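How to read a regional partnership announcement without being taken in

Every few years the towns along the Merex corridor sign something. There is a lectern, a new logo, a handshake across a municipal boundary, and a document of 40 pages that will be called a framework, an accord or a compact depending on who paid for the consultant. I have read a good many of these, and most of them did nothing at all. A few did real work. You can usually tell which kind you have in an evening, with a pen and access to the council website.

What follows is the method I use. It was worked out on agreements between Claso and Escobar, but nothing in it is peculiar to those two, and it should serve for any group of councils that says it wants to plan its future together.

What you need

The signed agreement itself. The press release won't do. If the agreement isn't posted, ask the clerk's office for it by its exact title, and ask for the schedules as well. Schedules go missing more often than they should.

The current budget of each member council.

The minutes of the meeting at which each council voted to join. You want the minutes and any staff report attached to them.

Step 1: Find the verbs

Go through the agreement and underline every verb that follows the words "the parties". Sort them into two piles. In the first go words like explore, support, recognize, champion, encourage and work toward. In the second go pay, build, transfer, hire, adopt and repeal.

The first pile commits no one to anything. A council can recognize the importance of regional transit every year until the sun burns out and never buy a bus. If the second pile is empty you can stop reading and go to bed. You have a statement of mood.

Watch for verbs from the second pile with a cushion in front of them. "Endeavour to adopt" belongs in the first. So does "adopt where appropriate".

Step 2: Follow the money into each budget

Partnership documents like large totals. The Tranine Economic Partnership was launched with a headline figure of $900,000, and the coverage repeated it without asking whose dollars they were.

Take the total and try to find it. Open each member's budget and search for the partnership by name, then by department, then by the name of whatever fund the agreement mentions. Write down what you find beside what was promised. In the Tranine case $200,000 was new money. The rest was staff time and road work the councils had already planned, relabelled.

Counting staff time isn't dishonest in itself. Somebody's salary is a real cost. But if the same planner was already attending the same meetings last year, the region has gained a line in a table and no extra planning.

If you can't find any line at all, email the finance department and ask which account the contribution is charged to. It's a polite question and a fair one. A vague answer tells you a fair bit.

Step 3: Look for the loser

Real cooperation costs somebody something. If two towns agree to stop outbidding each other for warehouses, one of them will eventually watch a warehouse go next door. If they share a labour market strategy, one college will give up a program to the other. An agreement in which every member wins on every page hasn't reached the hard part.

So look for the clause that deals with it. It may be a revenue-sharing formula, a ban on poaching employers, or a rule on where the joint office will sit. Claso and Escobar spent a long time on a no-poaching clause, and what they ended up with says each will notify the other before offering a tax break. Notice is better than silence. It is still permission to poach, with a letter.

Step 4: Check who can leave, and when

Turn to the back. Withdrawal clauses are nearly always there and rarely get reported. Note three points: how much warning a member must give, whether it forfeits what it has paid in, and whether the remaining members have to cover its share.

A member that can walk out after a single vote, with its money, has joined a mailing list. I don't say that makes the thing worthless – loose arrangements can be useful between neighbours that have been squabbling for a generation – but it shouldn't be described as binding.

Step 5: Read the minutes for the arguments

The signing is theatre. The vote to join is where you hear what people were worried about. Skip the welcoming remarks and look for amendments, especially those that were moved and defeated. If a councillor tried to add a reporting deadline and lost, you know that a majority in that chamber didn't want a deadline.

A unanimous vote with no debate can mean strong support. In my experience it more often means that everyone understood nothing was at stake.

Step 6: Put a date in your own calendar

Find the first deliverable with a deadline attached. There is generally one, often a report or a joint work plan, and often due in December when few people are looking. Write it down. When it comes, ask for the document.

If it exists, read it with the same two piles of verbs. If it has been delayed, ask for the new deadline and write that down too. Do this twice and you will know more about the partnership than most of the people who signed it.

Common mistakes

Giving credit for the meeting. You'll hear that it was remarkable to get everyone into one room. Perhaps so. Rooms are cheap, and the claim has been made on behalf of every summit on this corridor that I can remember.

Mistaking a study for a decision. The Merex rail study ran to 108 pages and recommended a further study. It was quoted in two election campaigns as proof of action.

Assuming the bigger town is the obstacle. Sometimes it is. Small members can be just as stubborn, particularly over water and policing, and they have less staff to turn a promise into a bylaw.

Treating all doubt as wisdom. I include this one for my own benefit. The shared building inspection service between Escobar and its neighbours looked like more of the same on paper, and I said so in print. It had one verb from the second pile, "hire", and they did hire. Permits there now go through a single counter. I had underlined the word and then ignored it.

If you only have ten minutes

Do Step 1 and Step 4. The verbs tell you what was promised and the exit clause tells you how firmly. Leave the budget for another night, but do come back to it, as that's where most of these agreements quietly turn out to be last year's spending with a new cover.

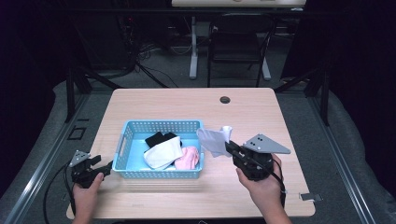

A light blue basket with black, white and pink cloths, and another white cloth held up beside it.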